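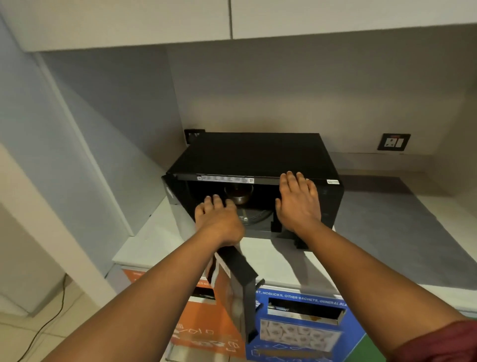
La etiqueta de características es la parte menos leída de cualquier electrodoméstico y, en una vivienda compartida, la que más conviene leer. En ella figuran la tensión, la frecuencia y la potencia absorbida, tres datos que deciden si un circuito de cocina trabaja con margen o al límite. Su ubicación no ayuda. En unos aparatos está en la parte trasera, contra la pared; en otros, como en un microondas negro de puerta abatible hacia abajo, recorre el borde superior del frontal, con letra pequeña y un código QR en el extremo derecho, y solo se consulta con la puerta abierta. El ingeniero Evander Aitken, que lleva años revisando instalaciones en pisos de alquiler por habitaciones, empieza siempre por ahí, antes de tocar el cuadro.

El consumo que no figura en el contrato

El alquiler por habitaciones ha cambiado el perfil de carga de las viviendas sin que haya cambiado el cableado. Una cocina prevista para una familia concentraba su demanda en dos franjas del día. Con varios inquilinos de horarios distintos, las franjas se ensanchan y se solapan: un hervidor, una tostadora y una placa portátil pueden coincidir a las nueve de la noche sobre la misma línea de tomas. La sección del conductor sigue siendo la original y, en muchos edificios, también los empalmes.

Aitken distingue entre potencia contratada y capacidad del circuito, dos magnitudes que los inquilinos suelen confundir. La primera es una condición comercial y se modifica con una solicitud. La segunda depende del cobre, de la protección y del estado de las conexiones. Subir la potencia contratada para evitar cortes no resuelve nada si lo que dispara es el interruptor magnetotérmico de la cocina. En ese caso el aparato de protección cumple su función, y sustituirlo por otro de mayor calibre sin revisar la línea es la peor de las reparaciones posibles.

El segundo error frecuente es la regleta múltiple. Aumenta el número de tomas disponibles, pero toda la corriente pasa por una sola clavija y por un cable que a menudo tiene menor sección que el de la pared. El punto débil suele ser el contacto. Una lámina floja eleva la resistencia, la resistencia genera calor y el calor afloja aún más la lámina. El deterioro es lento y no deja rastro en la factura.

Medir antes de repartir

La discusión económica llega después de la técnica. En el edificio Tanden, un bloque de apartamentos compartidos gestionado por la administradora Mishra, el gasto eléctrico se dividía a partes iguales. El sistema era sencillo y generaba reclamaciones cada invierno, cuando aparecían los calefactores portátiles en los dormitorios. La administradora encargó una campaña de medición que duró más de 30 días, con registradores Lemis instalados en cada circuito y lectura centralizada en un cuadro Trovex.
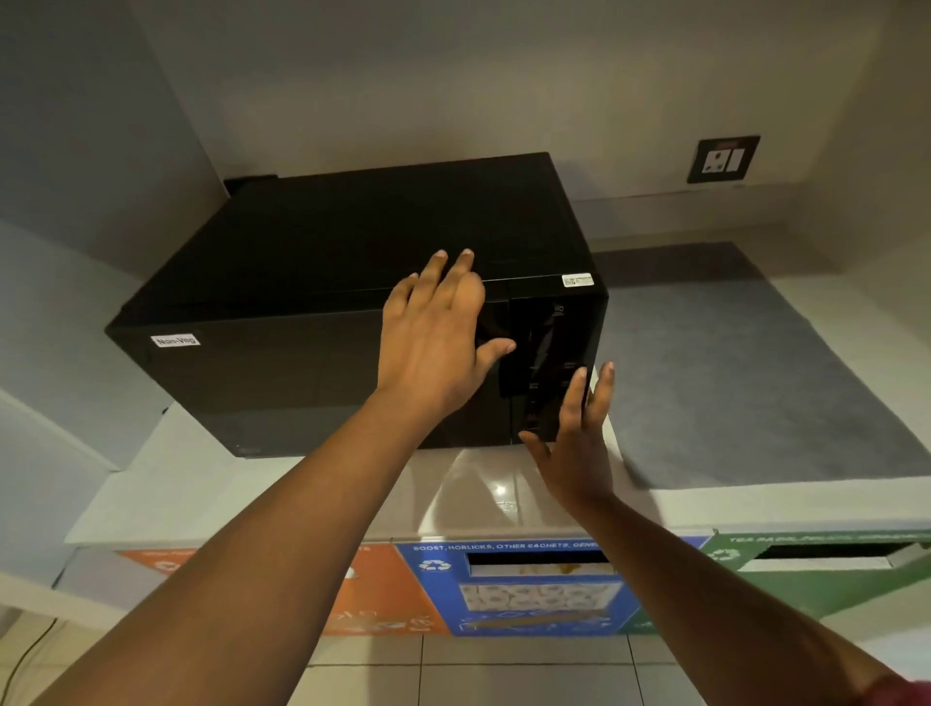
Los registros permitieron separar la carga común de la privada. La común incluye el frigorífico, la iluminación de los pasillos y la lavadora, y presenta pocas variaciones entre semanas. La privada es irregular y depende sobre todo de la climatización de las habitaciones. La cocina, a la que los inquilinos atribuían casi todo el gasto, producía picos altos pero cortos. Un aparato de gran potencia que funciona unos minutos consume menos energía que un calefactor modesto encendido durante toda la noche. La confusión entre vatios y vatios hora estaba detrás de buena parte de las quejas.

También apareció un consumo de fondo de 200 vatios en uno de los pisos, constante incluso de madrugada. El origen estaba en un termo eléctrico con el termostato averiado, que mantenía activa la resistencia mucho más tiempo del previsto. El defecto llevaba meses repartido entre todos los recibos.

Con esos datos, Mishra adoptó un esquema de dos tramos: una cuota fija para los servicios comunes y otra variable, calculada por circuito de dormitorio. La cocina quedó dentro de la cuota fija. Medir cada uso individual habría exigido enchufes identificados por persona, con un coste de instalación y mantenimiento superior a la cantidad en disputa.

La reforma del cuadro fue menor. Se separaron los circuitos de cocina y lavadora, se reapretaron las bornas y se sustituyeron dos bases con signos de calentamiento. Aitken recomienda repetir el reapriete al comienzo del otoño, con la instalación sin tensión y a cargo de personal cualificado. Los registradores permanecen conectados, y la próxima lectura completa está prevista para enero.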